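Descaling, door seals and the two-knob microwave

January 3, 2020

The kitchen at Zastthorpe has had a microwave in it for as long as I have lived here, and in July the old one stopped heating. The turntable went round, the lamp came on, the water stayed cold. I measured what I safely could, which was the plug fuse, and then took it to the tip. A magnetron supply runs at something like 4000 volts and the capacitor can hold a charge after unplugging, so I don't open them.

I wanted the replacement to be small, white and free of any clock. Gervasio Troncoso, who rents the flat below, lent me his Kirnau for a week as a trial. It has a touch panel with 218 pages of manual behind it, and it beeps at the end of a cycle, then again every minute until the door is opened. I gave it back.

My requirements, as written on the back of the Pereyra delivery note:

Mechanical timer. It must keep its setting when the socket is switched off at the wall.
700 watts. Most packet instructions give a time for that, and I am tired of converting.
Push-button door. A pull handle catches my sleeve.
Shallow enough to leave a strip of worktop in front for a plate.

The last of these took longest. Published depths often leave out the plug and the air gap. I allowed a hand's width at the back for ventilation and kept the top clear, so the bread bin has moved to the shelf by the window — a worse place for bread, but it will do.

Cleaning is a bowl of water with a slice of lemon, full power for 3 minutes, then leave the door shut for the same again. The steam loosens most of what is on the roof of the cavity. Wipe with a damp cloth, then a dry one. For the outside I use a drop of Husa washing-up liquid in warm water and keep the cloth well wrung out near the controls. Scouring pads take the shine off a white door and the dull patch never comes back.

The power level is the upper dial, and I leave it where it is for nearly everything. Porridge is the exception — it boils over on full in any bowl I own.
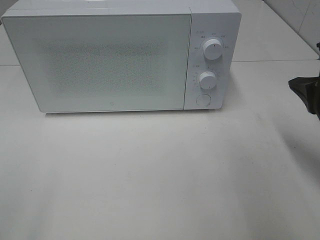

Can a mechanical timer be trusted for very short times?

Only if you turn it well past the mark first and then bring it back. The spring is not accurate at the bottom of its travel, and going straight to a short setting can leave it stopping early. For melting butter I set it long and open the door when the butter has gone.

I still have the old glass turntable, which doesn't fit the new one. It is under the big plant pot on the landing.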